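Small Things on a Round Table (Porudano set)

Last tidied: November 2023

Hello, and thank you for looking in! This folder is about the little odds and ends that gather at the bottom of drawers and coat pockets, the sort of thing Eilif Kvam has been putting on tables for longer than he cares to admit. The full set holds 302 short clips, all of sorting and putting away.

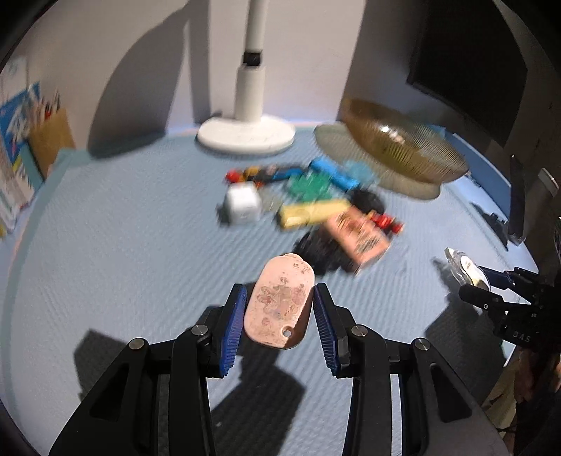

*A pale pink piece with worn reddish-brown markings, and more bits and pieces beyond it.*

## What is in it

Mostly toys, figurines and small packets. We haven't tried to name every one of them (Eilif and I still disagree over several), so the labels keep to plain words such as "pink case", "green piece" or "blue box". If you know what something really is, do write and tell us!

## The table

It has a rounded top with a pale blue mat over it, and there is a ribbed amber-brown glass bowl that I'm rather fond of.

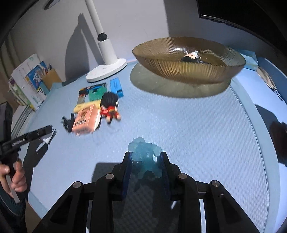 *Translucent light-blue figurine, with the glass bowl at the upper right.*

## Folders

- `clips/` – the clips themselves
- `labels/` – one text file per clip
- `notes/` – Eilif's remarks, spelling left as he wrote it

The Esgate set is kept separately and will be added in December.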